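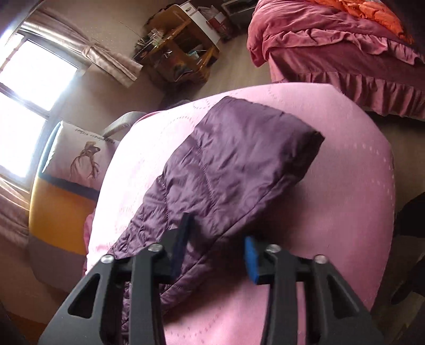 Quilted jacket on the pink seat, the left fingertip pressed into the fabric.

02/04/2024

Notes on the garment batch for Jikley, the folding model I've been training since November. The target was 229 demonstrations with one padded jacket. 219 are recorded and 176 survived review.

Most rejects share a fault: the fingers close before the jacket is fully in view, so the start of the grasp can't be labelled. A smaller group failed on tracking. Quilting is awkward for this, as one stitched channel looks much like the next and the pose estimate slides along it.
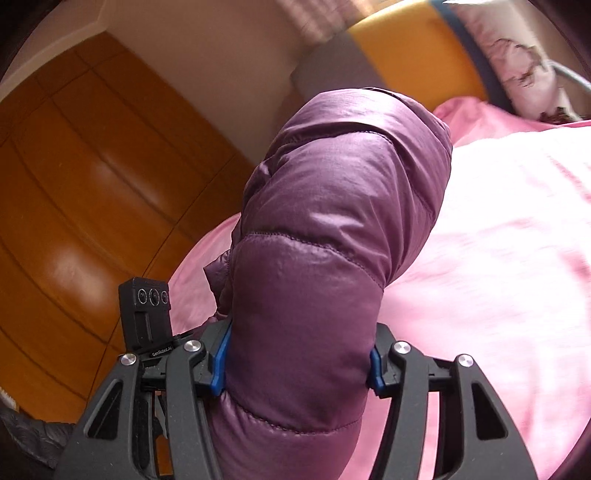 A bunched length of quilted fabric held between the blue pads.

Grip width is logged with every take. On thick padding the reading says little about how much cloth is held, so I now label each grasp by hand as edge, fold or surface. Flotevura, my annotation script, had only a yes/no field for this and needed a new column.

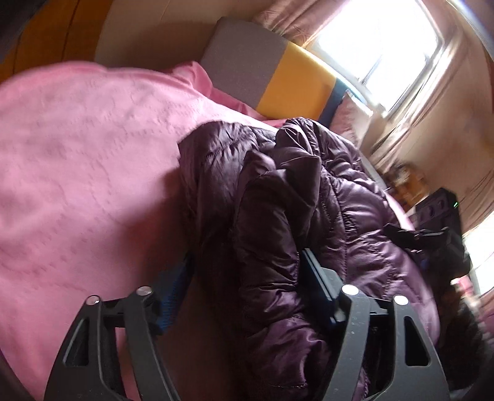

Bedding stays in the batch on purpose. The earlier Jia set used a bare table, and a policy trained on it treated any second fabric as part of the garment. I'd like 100 takes with a blanket next to the jacket before retraining. Window glare is left uncorrected for now.

Next is the Triltthorpe set, same protocol, thinner coats.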